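Notes for the Helport library talk, slot is 40 minutes including questions. Water on the lectern. Ask Darlene Dhillon to signal at 10 minutes left.

## Start: what dust is

- Skip the biography. Cheuk-hei Au is doing the introduction.
- Ask who has breathing trouble at home. Wait for hands.
- House dust is mostly soil from shoes, fabric fibers, skin, and pollen. The mix changes by house and by season.
- Heavy grit drops near the door. Fine dust stays in the air for hours and lands on shelves.
- **Slow down here.** People mix up these two and the rest of the talk depends on it.

## Floors

Hard floors are easier to keep clean than carpet, but they let fine dust lift again every time someone walks by. Mention the Wendotholm apartments, where tenants pulled up their carpet in February and then found they had to dust more often. 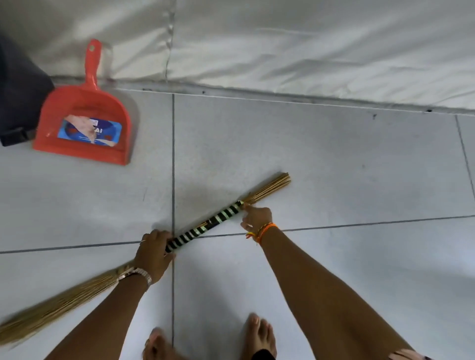

Fine dust is the part that matters for lungs, and dry sweeping moves a lot of it back into the air. I still sweep at home. A straw broom with long, loose bristles like this one is good for crumbs and grit on tile. Use short strokes, keep the bristles low, and follow with a damp mop. Tell the Etlow story only if we are on time.

## Order of work

1. Open a window.
2. Shelves first, with a damp cloth.
3. Floor.
4. Wash the cloth and hang it up to dry.

Tsung-han Fung will probably ask about air purifiers. Answer: match the unit to the room size, change the filter on schedule, and keep cleaning anyway.

## Close

- Handouts are on the back table, 50 copies. Spanish version is from the Cárdenas office.
- Next talk is Jacobus Mokgethi on mold.
- Stack the chairs before we leave.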